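Firmware Updates Need a Fixed End Date Printed on the Box

Mi-kyung Shim

Opinion

A phone is sold with a stated screen size, battery capacity and weight. It is almost never sold with a stated date on which its software will stop being maintained. I think the second figure matters more than the first three, and that it should be printed in the same place and in the same size of type.

The case that prompted this column is the Tresau handset range. Owners were told at launch that the phones would receive "regular updates". The phrase has no technical content. A patch every month is regular, and so is a patch every other year. When the updates ended, the maker could say with a straight face that no promise had been broken.

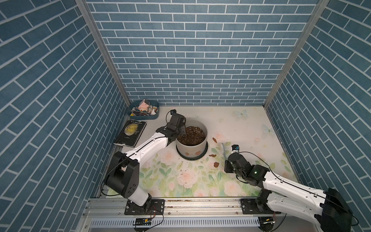
The usual defence is that support depends on third parties. A handset maker takes a chipset from one supplier, a modem image from another and camera drivers from a third. If the chipset supplier stops issuing kernel patches, the handset maker must either port the fixes itself or leave them out. All of this is true. It is also known before the phone goes on sale, as the supply contract will normally say how long the board support package is to be maintained. The buyer is the only party to the arrangement who has not seen the date.

There are two separate things being sold under the word "update", and they should be listed apart. A version upgrade changes the interface and adds features. A security patch closes known faults in the version already installed. Most people can live without the first for years. The second is what decides whether a phone is fit for banking or work email. Makers prefer to advertise the first, because it photographs well, and to say little about the second.

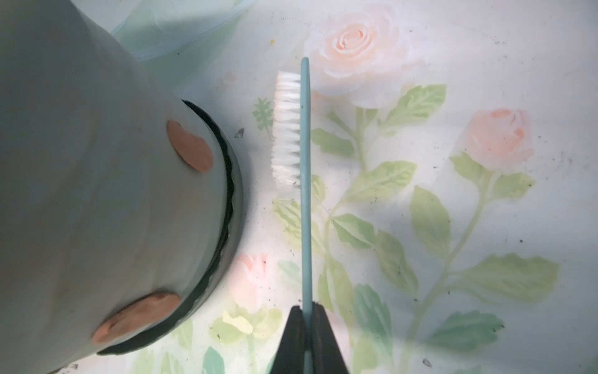

Govik, to its credit, does separate them. Its product pages give a number of version upgrades and, on another line, an end date for patches. The weakness is in where the clock starts. Govik counts from the day the model was first released in any market. A customer who buys the same model from a shop shelf late in its life may get 2 patches before the line is closed. The information is available, but the customer has to find the original release date and do the sum.

A fixed calendar date removes the sum. "Security patches until October" of a given year can be read by anyone, whenever the phone was bought, and it passes unchanged to the second owner. It also lets a shop price old stock properly. A phone with four years of patches left and a phone with one are different goods, even if the hardware is identical.
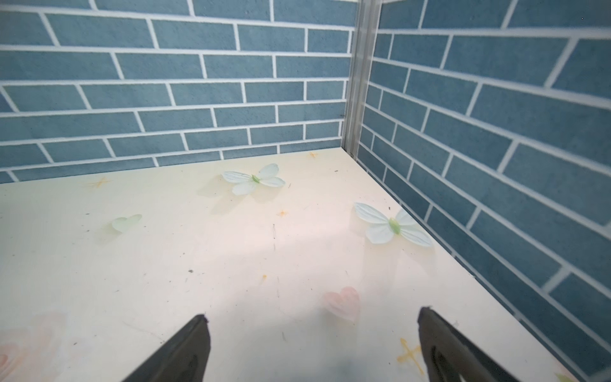 Nindoline, 30 September 2022

Readers have written to ask whether unofficial builds solve the problem. In part they do. I have run a community build on an old Murakami handset for some time and it is stable enough for daily use. The main system receives current patches. The vendor partition does not, and neither does the modem firmware, as both are closed and signed by the manufacturer. The patch level shown in the settings menu therefore describes only part of the phone. Some builds show the vendor patch level on a separate line. All of them should.

Unlocking the bootloader also has costs. On the Murakami it wipes the storage, and several payment applications will refuse to start afterwards. Installing a leaked official image is worse in most respects: the file may be a test build, it may be for a different regional variant, and there is often no safe route back. With a 3000 mAh battery and a modest processor, the old phone is still adequate for calls, maps and messages. I would like to keep it on supported software without needing a command line.
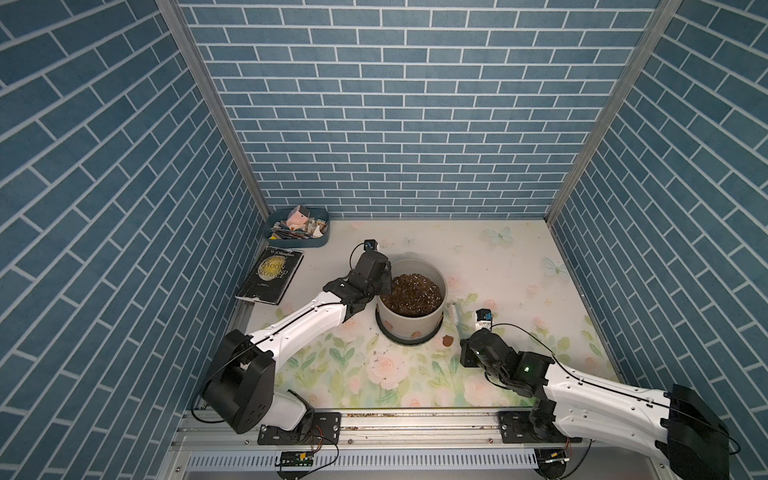
Workspace with brick-pattern walls and a teal tray in the back corner.

The cost argument deserves a reply. Each further year of patches requires build servers, regression testing and network approval for every variant. A maker with a large catalogue multiplies that work many times over. My answer is that the catalogue is a choice. Fewer variants, sharing more of the same base image, are cheaper to maintain, and a printed date would put some pressure on makers to design them that way. A company that can afford only one year of patches may sell a phone on that basis, provided that the box says so.

I would not set a legal minimum at this stage. A minimum tends to become the standard offer, and the argument over its length would take years. A labelling rule is simpler to draft. It needs the date, a definition of a security patch, a maximum interval between patches, and a refund if the maker stops early.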